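Unit 5: Specular Highlights, Gloss, and the Reading of Surfaces

Reading before class: the course packet section on reflection models. Bring the Istarmont gloss card set to the lab hour.

5.1 Scope

Unit 4 treated diffuse reflection, in which light striking a surface leaves it in all directions and the brightness of a point depends on the angle between the surface and the light. Most real surfaces also return some light in a preferred direction. That second part is called specular reflection. This unit covers how it is measured, how it is modeled, and how viewers use it to judge shape and material.

5.2 Terms

Diffuse component: the part of the reflected light that does not depend on the position of the viewer.

Specular component: the part that does. It is strongest near the mirror direction.

Highlight: the visible patch on a surface where the specular component of a light source is well above the diffuse component.

Lobe: the spread of directions over which specular light is returned. A narrow lobe gives a small, sharp highlight. A wide lobe gives a large, soft one.

Roughness: a number that sets the width of the lobe. Different software packages scale it differently. In this course 0 is a perfect mirror and 1 is fully matte.

5.3 Measurement

A gloss meter sends a beam at the sample at a fixed angle and records how much light comes back at the matching angle on the other side. High-gloss samples are read at a steep angle to the surface and matte samples at a shallow one. A reading without its angle is not usable, and lab reports that omit the angle will be returned.

The Mtshali sample library used in this course holds 3,132 readings. Each entry gives the material, the measuring angle, the gloss value, and a fitted roughness. Fitted values are less reliable at the matte end, where the specular part is weak and noise in the reading takes up a larger share of it. Treat any fitted roughness above 0.9 as "matte" and do not compare two such values.

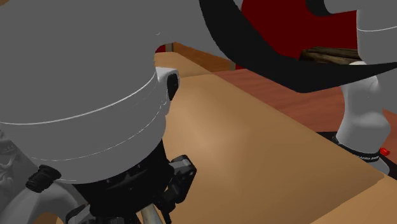

Gloss is judged by eye mainly from the highlight and from whatever the surface reflects, and color has less to do with it than students expect. A dark surface looks glossier than a light one at the same roughness, partly as a matter of contrast: the diffuse component is small, so a highlight of the same strength stands out more. The glossy black inset set into the pale gray housing in the rendering is a convenient case for comparing dark and light materials side by side. The large gray cylindrical part beside it shows the opposite problem — a smooth form with an almost featureless surface gives the eye very little to work with, and the thin white seam line, curving upward to the right, carries much of the shape information. In written work, keep the two questions apart: what material is being suggested, and what shape is being suggested.

5.4 Models

Two models are used in the exercises.

The first raises the cosine of the angle between the view direction and the mirror direction to a power. A higher power gives a tighter highlight. It is cheap to compute, but in its plain form it does not conserve energy, and it fails at grazing angles.

The second treats the surface as a field of very small flat facets. Three factors are multiplied: the share of facets turned the right way, the share not blocked by their neighbors, and the reflectance of each facet. The last factor rises toward 1 at grazing angles for all materials. This is why a matte tabletop can show a visible reflection when seen from nearly level with it.

5.5 Common errors

Setting the specular color of a plastic to the color of its pigment. For non-metals the specular component takes the color of the light.

Using one roughness value over a whole object. Handled areas are often polished by wear.

Judging roughness under a point light only. Use the Kinon light tent file as well.

5.6 Exercises

1. Plot the first model for powers of 2, 13, and 100 on one set of axes. Mark the half-maximum width of each.

2. Choose five entries from the Mtshali library with gloss values that are close together. Render each on the standard sphere and rank them by apparent gloss. Compare your ranking with the measured values and comment on any reversals.

3. Render the Holtetberg vase at roughness 0.2 with a black and then a white base color, leaving the lights unchanged. State which looks glossier and give the ratio of peak to surrounding brightness for each.

Exercises 1 and 2 are due at the start of Unit 6. Exercise 3 is done in the lab hour.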